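**Pool closed, race in July. What are you doing for swim training?**

**fredyv_tri** (2020-03-21)

Our pool shut its doors with no reopening date. I'm signed up for the Konholm half in July and as of now the organizers say it's still on. Swimming was already my weak spot. Before this I was doing 2 sessions a week with Marisol Alvarado's masters group.

I can still ride and run. I have stretch cords and a bench. The lake won't be warm enough for me until late May. What would you do with the next couple of months?

Fredy Villanueva

**kickset**

Cords every other day. Start with 9 sets of one minute with a minute off, and keep your elbow high. It's boring but it keeps the shoulders used to the work. When you get back in the water you'll be slow for two weeks and then fine.

**altuner_wheels**

I'd skip the cords. You're never going to win a half on the swim. Put that time on the bike. The Konholm course has the long climb out of Altuner and people lose far more there than in the lake. I came out of the water near the back two years ago and passed about 200 people before the turnaround.

**kickset**

Passing people on the bike is nice, but he said swimming is his weak spot. If he does nothing until May he'll get out of the lake cooked and ride badly. I've done that.

**altuner_wheels**

I didn't say nothing. I said bike first. He'll have weeks in the lake before the race if it even happens.

**marmot_pace**

Both of you are assuming there's a race. Cárdenas has already moved theirs to the fall. I'd train like it's happening but not buy anything or book a room.

On the food side, I'm home all day now and eating at the wrong times. I moved my main meal to right after the morning ride and that has helped. Lunch is rice, beans and eggs most days.
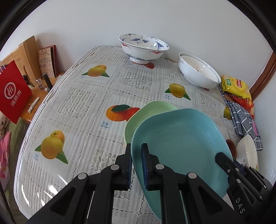
*Plates for lunch*

I used to just snack until dinner and then had nothing in my legs for the next day's run.

**fredyv_tri**

Thanks. I already paid for the room, unfortunately. I'll call them this week.

@kickset, do you do the cords standing bent over or lying on the bench? I tried bent over and my lower back complained before my arms did.

**kickset**

Lying on the bench, face down, if it's tall enough that your hands don't hit the floor. If it's too low, stand closer to the anchor and use a lighter cord. Stop when your stroke gets sloppy.

**oldmusetti**

Has anyone gone in the lake early with a thick suit? I have a Musetti with long sleeves and got in last year in April. Stayed by the shore, ten minutes, hood and booties. It was fine.

**marmot_pace**

Fine until it isn't. Cold water is not the place to be on your own, and you can't exactly bring a group right now. I'd wait.

**oldmusetti**

My wife was on the dock the whole time. But I take the point, and I wouldn't tell a weak swimmer to do it.

**altuner_wheels**

Agree with marmot on this one. Wait until May.

**fredyv_tri**

I'm going to wait too. Plan for now is cords on the bench three times a week, one extra ride, and runs stay the same. Marisol emailed the group and said that once we're back she'll start everyone with an easy 1000 and no clock, so I'll hold off on testing myself before then.

I'll post again when I hear from the hotel.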